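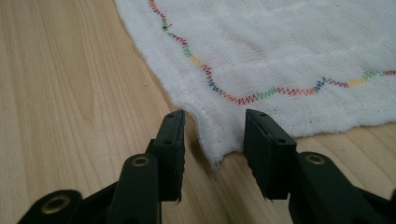
Variegated thread on muslin/gauze - need opinions
kvidov_stitches
Trying to settle on an edging stitch for a set of baby cloths and my tension is all over the shop. Machine is my aunt's old one, does straight and zigzag and not a lot else. Zigzag itself I'm happy with, nice tight little points all the way along, and I love the way the colour jumps from red to green to yellow to pink to blue as it goes. But there's a dark little knotty bit near the upper left where it's bunched, and the gauze has gone ripply. Raw edge is fuzzy too, I haven't hemmed anything yet. Thread is Flillarora variegated, the 1,000 metre cone. Needle whatever was in there. Any ideas before I cut into the good stuff? Want eight done by June.
Kvido

pinsandneedless
First question, whats the needle. "Whatever was in there" is your answer I reckon. Gauze wants a fine sharp one, 70 or even 60. Old blunt needle shoves the fabric down the hole and you get a nest.

tabbycorner
Agree re needle. Also hold both thread tails behind the foot for the first few stitches. Bunching is nearly always tails for me.

kvidov_stitches
It's not at the start though, it's a bit along the line. I did stop there to answer the door, might have turned the wheel the wrong way starting up again. Needle says 90 on it. Oops

pinsandneedless
90!! on gauze. Right, well.

Moss_and_Bobbin
Going to disagree with everybody, I think the knot is the thread. I've had 2 cones of Flillarora and both had slubs where one colour changes into the next. Fine for hand work, pain in a machine. Switched to Ilach and never looked back. Less bright mind you.

tabbycorner
I've used Flillarora for years with no slubs at all?? Maybe you got a bad batch

Moss_and_Bobbin
Two bad batches then. Different shops.

tabbycorner
Fair enough. Still say tails or the handwheel.

hemline_hal
Tissue paper. Stick a strip under the cloth, sew through both, tear it off after. Sorts the ripples and the fabric can't get dragged down. Works on anything floaty. I use the stuff out of shoe boxes, iron it first (low!!) or the creases sew in.

kvidov_stitches
Ooh have got loads of that. Does it come out of a tight zigzag though? I'm picturing myself with tweezers at midnight

hemline_hal
Tear along one side then the other, support the stitches with your thumb. Few bits stay in, they go in the wash. Or get wash away stabiliser, Pandow do a roll, but its pricey for practice pieces.

Grete_sews_badly
Can I ask a daft one, why does the line curve? Is that on purpose

kvidov_stitches
Yes on purpose! Well. Started off wanting a diagonal and then fancied seeing how it'd go round a bend and along. It's only a test bit. I quite like it wavy tbh

Grete_sews_badly
I like it too, looks like a path. Would do the whole cloth like that, wiggle across the middle and leave the edges plain

pinsandneedless
Can't leave the edges plain on gauze, they'll be string after one wash. Look at it, it's fuzzy already. Needs a double fold hem or binding.

Grete_sews_badly
Meant plain hem, not raw. Keep up :)

pinsandneedless
Oh. Sorry. Yes then

old_procházka_owner
Is the aunt's machine a Procházka by any chance? Asking as mine only does straight and zigzag and it has a foot pressure dial hidden inside the left hand cover. Mine was screwed right down when I got it and rippled every thin fabric I gave it. Backed it off a turn and a half and much better. Also for going round curves.

kvidov_stitches
It IS a Procházka!! Will have a look. Never opened that cover, assumed it was just the bulb

old_procházka_owner
Bulb and dial. Unplug it first. And take the fluff out while you're in there, mine had half a jumper

Moss_and_Bobbin
While we're on ripples, have you prewashed? Gauze shrinks like mad. Poly thread doesn't. So even if you get it perfectly flat now it'll pucker round the stitching after the first hot wash.

kvidov_stitches
Not the test piece, no. The good stuff is washed once

Moss_and_Bobbin
Wash it again. Twice, hot, tumble if they'll be tumbled.

tabbycorner
Twice is overkill, once at 60 is plenty imo. I've made stacks of these. A bit of crinkle is what gauze does anyway, people pay extra for it

Moss_and_Bobbin
Crinkle is fine, pucker along one line isnt. Do as you like, its not my baby

dottie_m
Just a thought on babies, what's the back like? Loops of thread on the back can catch tiny fingers. I'd keep the stitch short and snug and snip every tail. Or sandwich it, stitch the top layer then put a second layer behind so the back is hidden.

kvidov_stitches
Hadn't thought about fingers. Back is white bobbin thread, pretty flat except by the knot. Double layer sounds good but I'd need more fabric, got 236 cm on the bolt end and that's your lot

dottie_m
Depends on width and what size you want them. Make them smaller? Or do double for a few and single for the rest with no decorative bit, just hems.

hemline_hal
Or unpick the knot, sew that bit again over tissue and see if it repeats. Would tell you if it's thread or machine and costs nothing. Same spot on the colour, if it bunches there again Moss wins

Moss_and_Bobbin
I will be insufferable

kvidov_stitches
OK plan for tonight. New 70 needle, foot dial, tissue, short test on a scrap with the wheel turned TOWARDS me this time. Washing the rest while I'm at it, once, sorry Moss. Will report back

tabbycorner
Lower the top tension half a number as well, forgot to say

kvidov_stitches
21:40 update. Dial was screwed right down, exactly as said. Backed off, tissue under, laid out much flatter. No knots over three goes, and that's with Flillarora, through every colour change.

tabbycorner
:)

Moss_and_Bobbin
Three goes is nothing. Come back when you've finished the cone

kvidov_stitches
Tissue is a faff to get out, hal. Tweezers have been used. Anyone know if I can hem with the same variegated or does it look too much next to the wiggle?

Grete_sews_badly
White hem. Let the wiggle have its moment

dottie_m
Same thread, go for it, they're for babies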